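I finally got through the last of the picnic boxes from my aunt's garage, and I have opinions about plates now! You may remember I promised to stop bringing home table stuff after the Celtuvach swap last November. Well. Morfudd Penry had a carload to get rid of, and I am weak, so there went that (sorry, hall closet).
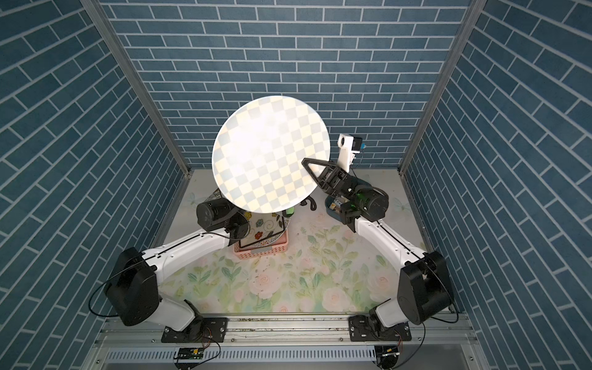 Mixing patterns used to scare me, and I spent years eating off plain white everything like I was waiting for company that never came. What changed my mind was seeing a big round checkered plate with a floral mat – soft pink roses, pale green leaves, even faint butterflies on a cream background – and liking it a whole lot more than I expected to. The checks are so bold and the flowers are so quiet that they get along fine. I'd still skip a striped napkin with that pair, but go ahead and prove me wrong.

Tatu Shemweta wants to borrow a stack for the Nyaga supper, so if you have checks of any color sitting in a cupboard, bring them along and put your name on the back with masking tape. Mine are going in the dishwasher tonight.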